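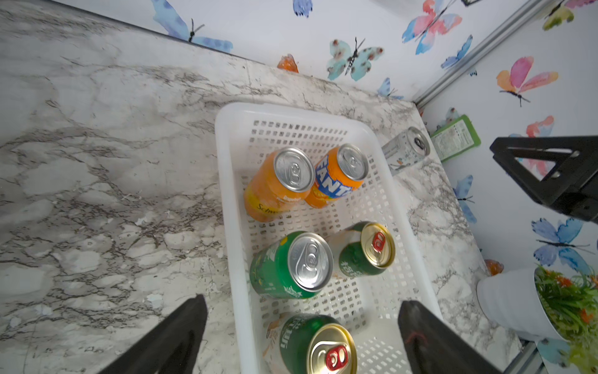
**Collecting demonstrations for can handling: notes for the Velau methods session**
Speaker: Eusebio Llorente. Slot starts at 10:40. Leave time for questions after slide 9.

## Slide 1: Scope

- Task family is called Tilta. Beverage cans, one perforated plastic basket, one countertop.
- Two instructions only: "put the can in the basket" and "take the can out of the basket."
- Talk covers collection and labeling. Training results are in Vidal's talk after the break. Send questions about policy architecture there.

## Slide 2: What one episode is

Say slowly, people mix these terms up.

- An episode starts with the gripper open and clear of every object. It ends the same way.
- One instruction per episode. If the operator does two things, it gets split or thrown out.
- Stored per episode: wrist video, joint positions, gripper opening, instruction text, outcome flag.
- The outcome flag is set by the operator at the end and checked by a second person from video alone. When the two disagree, the episode goes to a review list in Eretell and stays out of training until it is settled.

## Slide 3: The set so far

- 619 episodes recorded through May.
- 67 rejected. Largest group: gripper not clear of the can at the end. Next: instruction text did not match the can that was picked.
- Rejected episodes are kept. We use them to test the outcome classifier.

## Slide 4: Wrist view during a grasp

Pause here. Point at the lid first, then the basket.

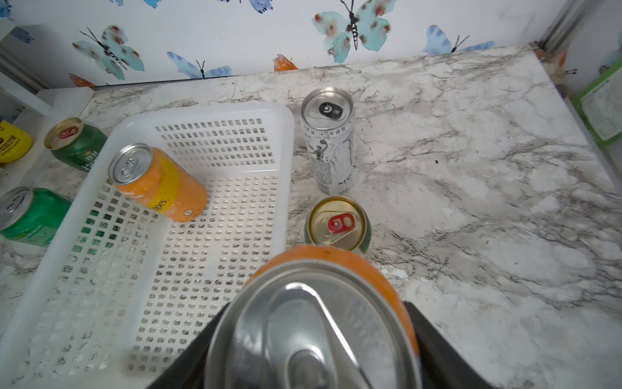
*Wrist camera, orange can in the grasp, lid toward the lens. Basket at left.*

- With the can in the fingers, the lid takes up much of the lower middle of the image. The brand name on the side can be out of view at this point.
- Consequence for labels: can identity has to be assigned from a time when the side is readable and carried forward. Labeling single images in isolation gave us wrong names on held cans.
- Tab and lid color help a little. Silver lids are shared by several cans, so lid color alone does not identify one.
- Do not get drawn into a discussion of tracking. We carry the label forward by hand at two points per episode, grasp and release. That was enough.

## Slide 5: Varying the start

- Between episodes the operator changes at least two of these: number of cans in the basket, their orientation, basket angle, which cans stand outside.
- Early batches changed only the target can. The model learned basket position and failed when the basket was moved a hand's width. Mention this, it is the most useful slide for anyone starting a new task.
- Operators left alone drift toward tidy layouts. We now draw the layout from a printed card before each episode.

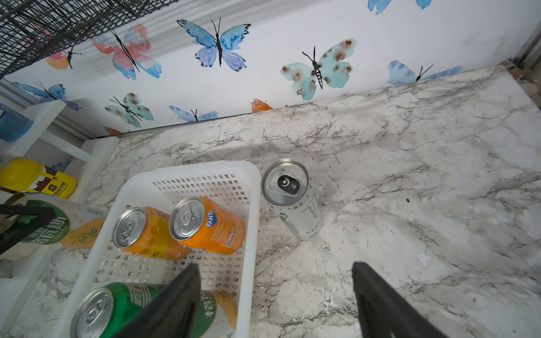
- Cards also set the mix of lying and standing cans. A tall slim can standing on the counter needs a different approach from one lying against a basket wall, and the first batches had far too few of the former.
- Similar colors are kept in on purpose. Two orange cans of different brands in one basket force the instruction text to matter. "Pick the orange can" is not allowed when both are present; the brand has to be named.

## Slide 6: Background

- Patterned wall and veined counter stay in. No masking, no cropping.
- We tried cropping to the counter. It cut off cans near the edges of the image, and the gain was too small to measure.
- Open point: all episodes share the same wallpaper. Expect a question. Answer: yes, it is a weakness, a second background is planned, no numbers yet.

## Slide 7: Operator time

- Reset limit is 15 seconds. Past that, the operator redraws the card.
- Resets, and the typing of instructions, used to cost more time than the demonstrations. Instructions are now picked from a list in Eretell and edited if needed.
- Sessions are kept short. Grasp quality falls late in a long session, and it shows up as repeated regrasps in the gripper trace.

## Slide 8: Checks before release

- Gripper trace closes and opens at least once.
- Video and joint log have matching lengths.
- Named can is visible before the grasp.
- Second viewer has signed off.

## Slide 9: Requests

- Card template and check script are on the Velau share, in the Tilta folder.
- If your group records a basket task, please use the same start and end rule so the sets can be merged.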